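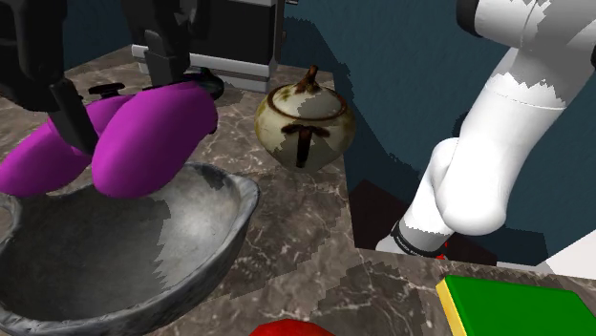 Le bol gris, un soir de cuisine.

Fergal Brophy était arrivé à Worudeck en février, avec une valise et une lettre de sa tante Geraghty qu'il n'avait pas encore ouverte. La maison était au numéro 56, tout en haut de la rue, et le vent y entrait par les deux côtés. Il la louait à une dame très polie, qui lui avait demandé 230 couronnes pour le chauffage et qui ensuite ne l'avait jamais allumé.

Chaque soir il posait la lettre sur la table et il préparait la soupe de son enfance, celle avec les navets. Il ne se souvenait pas bien de la recette. Il mettait trop d'eau, ou bien trop de poivre, et il mangeait quand même, debout, en regardant l'enveloppe. L'écriture de sa tante penchait vers la gauche, comme une personne qui écoute à une porte. 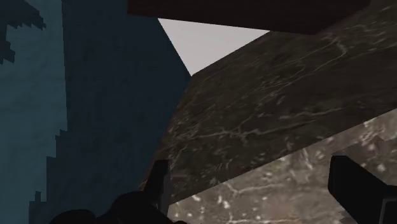 Ouvre-la donc, lui écrivit Jillo, une lettre fermée ne devient pas meilleure avec le temps, et ta tante n'a jamais su faire du mal à personne.

Fergal relut ce message deux fois. Il pensa à la cuisine de Dikeo, où sa tante chantait en épluchant les légumes, et à la dispute pour le champ, après laquelle ils ne s'étaient plus parlé. Il avait dit ce jour-là une phrase dure - il la connaissait encore par cœur. 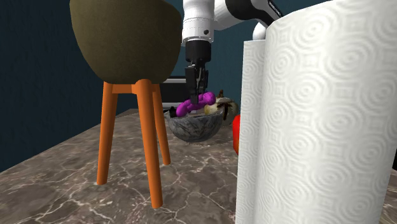
La lettre était courte. Sa tante n'écrivait rien sur le champ, elle donnait seulement la recette de la soupe, avec les quantités exactes, et à la fin elle demandait s'il avait assez de couvertures. Fergal s'assit. Il lut qu'il fallait servir dans un bol gris, en marbre, et garder près de soi un gros rouleau d'essuie-tout blanc, car on renverse toujours quand on a faim. Il rit un peu, puis il ne rit plus. Dehors le vent avait changé de côté. Il prit une feuille, écrivit « Chère tante », et alla chercher les navets.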